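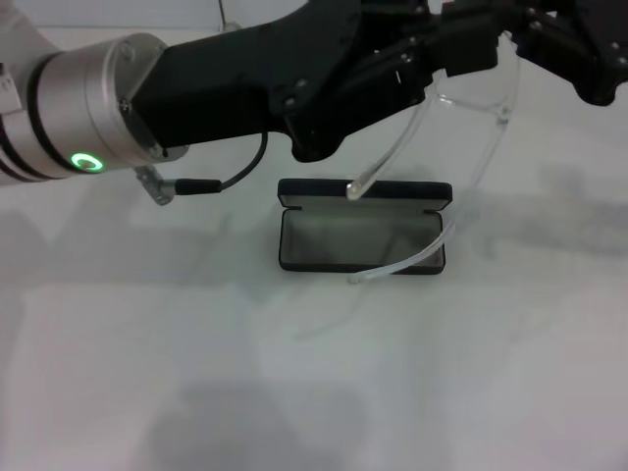
Clarent ha publicado la versión 3 de Utska, su planificador de movimientos para brazos robóticos. La novedad es el tratamiento de objetos transparentes: unas gafas sujetas por la pinza sobre su estuche abierto, con una patilla ya dentro, son la clase de tarea para la que se ha rehecho el módulo de percepción.

El planificador recalcula la trayectoria durante el descenso - antes lo hacía una sola vez - y admite cámaras de profundidad en la muñeca.

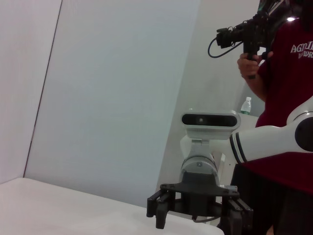
Lectura: 1 minuto

Yanling Fan, responsable del código, explica que el equipo depuró el control con 1711 trayectorias grabadas. «El error estaba en la calibración, y tardamos en verlo», reconoce. Jelle Van Acker firma el nuevo visor de registros.

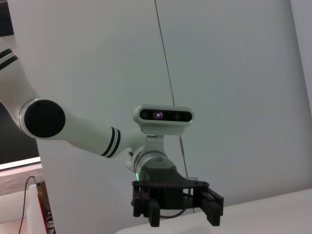

Disponibilidad

La descarga está abierta desde el 16 de enero de 2022.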